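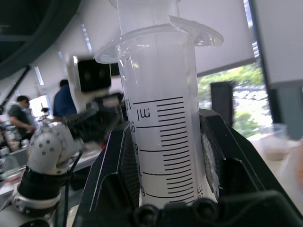 Hajar Ragab pergunta se o planeador do Drenano consegue trabalhar com recipientes transparentes sem marcadores colados, e se é obrigatório usar as câmaras de pulso. A resposta curta é sim à primeira pergunta e não à segunda. As duas estão explicadas abaixo, com outras dúvidas que recebemos na lista.

# Drenano: perguntas frequentes

*Última revisão: 20 de junho de 2018*

### Como é que o módulo de perceção encontra uma proveta ou um copo de plástico?

O módulo não confia na profundidade medida sobre o plástico. Procura primeiro o contorno na imagem de cor, depois ajusta um modelo de revolução (cilindro, cone, bordo com bico) e só no fim usa a profundidade da mesa para fixar a altura. O modelo de contornos foi treinado com 3,637 imagens anotadas. O ficheiro de parâmetros chama-se `recipientes.yaml` e pode ser alterado sem recompilar.

### O programa lê a escala do recipiente?

Lê, se a opção `ler_escala` estiver ativa. Os números podem estar rodados na imagem – o leitor roda o recorte segundo o eixo do cilindro antes de procurar os traços. Quando vê menos de 2 números inteiros, devolve `indefinido` e não tenta adivinhar.

### Dois braços podem partilhar a mesma zona da mesa?

Podem. O planeador reserva volumes no tempo: cada braço pede o volume que vai ocupar e o outro espera ou procura outro caminho. Uma ferramenta comprida na pinça, como uma seringa, tem de ser declarada em `ferramenta_ativa`, senão o volume reservado termina na ponta dos dedos. 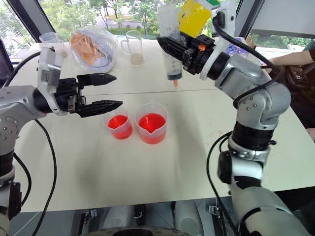 Fotografia: Ternwood / equipa Drenano

### Os cabos entram no cálculo de colisões?

Entram só de forma aproximada. Cada cabo é representado por uma cadeia de esferas presa ao braço, e a folga predefinida é generosa. Se o planeador recusar trajetórias que parecem livres, convém primeiro ver esta folga no visualizador (tecla `c`).

### Porque é que o braço para quando alguém se aproxima da mesa?

A zona de presença está ligada por defeito. Uma mão ou um antebraço dentro da zona reduz a velocidade, e dentro do volume reservado provoca paragem. O limite define-se em `presenca.limites`. Pedimos que não se desligue esta função durante os testes. Ela também não substitui a paragem de emergência da instalação.

### Posso gravar uma tarefa e repetir com os copos noutra posição?

Sim. As poses são gravadas em relação ao recipiente e não à base do robô. Na repetição, a perceção encontra de novo os copos e o planeador recalcula a aproximação. A inclinação da ferramenta é mantida como foi gravada, exceto se `inclinacao_livre` tiver o valor `true`. 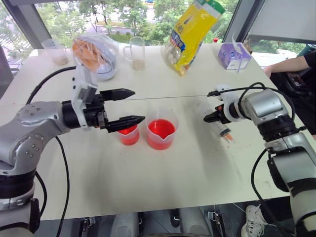 Segundo Amedeo Guerra, a inclinação livre deu-lhe mais problemas do que vantagens: com líquidos, ele prefere fixar o ângulo à mão e deixar ao planeador somente a posição. Concordamos com ele para volumes pequenos, e a versão de agosto vai trazer um intervalo de ângulos em vez do simples sim ou não.

### Onde comunico um erro?

No repositório Kesness, com o registo completo da execução e o ficheiro de calibração. Sem a calibração não conseguimos reproduzir quase nada. O erro 97 (tempo esgotado na reserva de volume) já é conhecido, não é preciso abrir novo pedido.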